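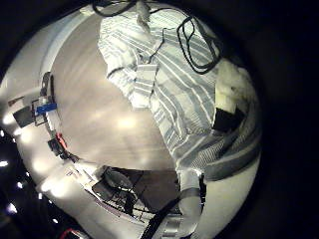

Kaan Ateş wrote to the Grastthorpe Museum to ask why an echo comes back later in a big valley than in a small yard. The answer lies in how sound travels.

Sound is a shaking of the air. When you clap, the air next to your hands is pushed, and it pushes the air beyond it. The push moves outwards very quickly. If it meets a hard wall or a cliff, part of it bounces back. When it reaches your ears again, you hear an echo.

The further away the wall is, the longer the sound takes to go there and return. If the wall is very close, the echo comes back so soon that your ears join it to the first sound.

Soft things, such as curtains, carpets and thick coats, soak up much of the sound. This is why a room often sounds different once the furniture has been moved out. 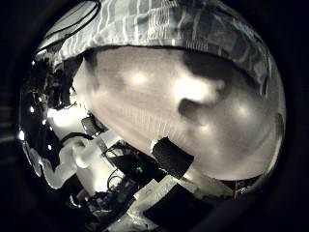

Hüsnü Tatlı asked whether bats use echoes too. Many of them do. They make very high calls and listen for the sound that returns from insects and trees. Most of these calls are too high for people to hear.

Try it yourself

Ask an adult to go with you to an open space with a large, plain wall. Stand 200 paces away and clap once. Walk forward and clap again every few steps. Listen for the place where the echo and the clap seem to become one sound.

Echoes are explored further in Gallery 7.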